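Ticket 582: Banderole für die Geschenkbox Gruta, Farbe kippt im Andruck
Status: gelöst
Bearbeitung: Danang Rahman, Verpackung und Druckvorstufe
Erstellt: 27. April 2019

Meldung

Kundin Gruta verschickt im Juli an ihre Stammkunden eine Geschenkbox, eine Klappschachtel mit Magnetverschluss, darin ein Notizbuch, ein Beutel Tee und ein gefaltetes Poster. Um die Schachtel läuft eine Banderole in einem sehr satten Petrol. Der Entwurf ist wunderschön, das muss ich einfach vorwegschicken! Im ersten Andruck kam die Banderole aber deutlich zu grün heraus, und auf der Rückseite fehlt die feine weiße Linie, die das Logo mit dem Falz verbindet. Auflage 300 Stück.

Umgebung

Layoutdatei von Adotero (Agentur der Kundin), Ausgabe als PDF, Druck über Wirkport. Papier: ungestrichen, leicht cremefarben. Schachteln kommen fertig von Gazi, daran ändern wir nichts.

Eintrag 1

Zuerst das Naheliegende: PDF neu exportiert, Profil für ungestrichenes Papier eingestellt. Im alten Export steckte noch das Profil für Bilderdruck. Dachte, damit wäre alles erledigt, und hab mich schon gefreut. Softproof am Monitor sieht jetzt viel näher am Muster aus. Die weiße Linie fehlt allerdings weiterhin.
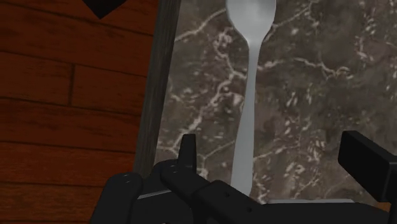

Eintrag 2

Zweiter Andruck ist da. Grünstich besser, aber noch sichtbar, vor allem bei Tageslicht am Fenster. Unter der Normleuchte fällt er weniger auf. Ich habe beide Andrucke neben den Farbfächer gelegt und an Adotero geschrieben, welcher Sonderfarbton eigentlich gemeint war. Antwort kam nach einer halben Stunde (danke, großartig!): Das Petrol war als Sonderfarbe angelegt und wurde beim Export automatisch in CMYK umgerechnet. In der Farbfelderpalette stand es zweimal, einmal als Sonderfarbe und einmal als Prozessfarbe, fast gleich benannt. Vorderseite nutzt das eine Feld, Rückseite das andere.

Eintrag 3

Farbfelder zusammengeführt, alles auf die Sonderfarbe gelegt. Dabei gleich die Linie gefunden! Sie stand auf Überdrucken. Weiß überdruckend heißt: weg ist sie. Im Layoutprogramm sieht man das nur mit eingeschalteter Überdruckenvorschau, und die war bei mir aus. Auf Aussparen gestellt, Linienstärke von haarfein auf 0,5 Punkt angehoben, damit sie auf dem offenen Papier nicht zuläuft.

Rückfrage an Wirkport, ob eine Sonderfarbe bei dieser Auflage überhaupt geht. Geht. Aufpreis für die ganze Auflage 139 Euro, Gruta hat am Telefon sofort zugesagt.

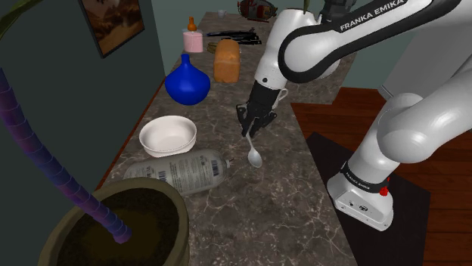 Eintrag 4

Neues Problem, zum Glück ein kleines: Die Banderole sitzt auf dem Muster von Gazi zu locker und rutscht beim Hochheben der Schachtel nach unten. Nachgemessen, der Umfang war mit 4 Millimetern Zugabe gerechnet, weil die Stanzkontur noch von der dickeren Schachtel aus dem Vorjahr stammt. Zugabe auf 1,5 Millimeter verringert, Klebelasche entsprechend versetzt. Mit einem Plotterzuschnitt ausprobiert: sitzt, lässt sich abziehen, reißt nicht ein. Das Gefühl, wenn sie so ganz langsam von der Schachtel gleitet, ist genau das, was Adotero im Briefing beschrieben hat.

Eintrag 5

Dritter Andruck. Petrol stimmt, auch am Fenster. Linie ist da und läuft sauber in den Falz. Freigabe von Gruta liegt schriftlich vor, Datei mit Zusatz „final_SF“ auf dem Server, ältere Stände ins Archiv verschoben.

Für den nächsten Auftrag dieser Art

Vor dem Export Farbfelder auf Dubletten prüfen.
Überdruckenvorschau einschalten und anlassen.
Stanzkontur immer vom aktuellen Schachtelmuster abnehmen.
Bei ungestrichenem Papier den Andruck auch bei Tageslicht ansehen.

Offen

Adotero möchte das Petrol auch auf den Aufkleber für den Teebeutel bringen. Der läuft digital, also ohne Sonderfarbe. Ich mache dafür ein eigenes Ticket auf und lege drei Mischungen zum Vergleich an, da hab ich richtig Lust drauf. Fadenmuster vom Notizbuch bitte bis dahin bei mir im Fach lassen.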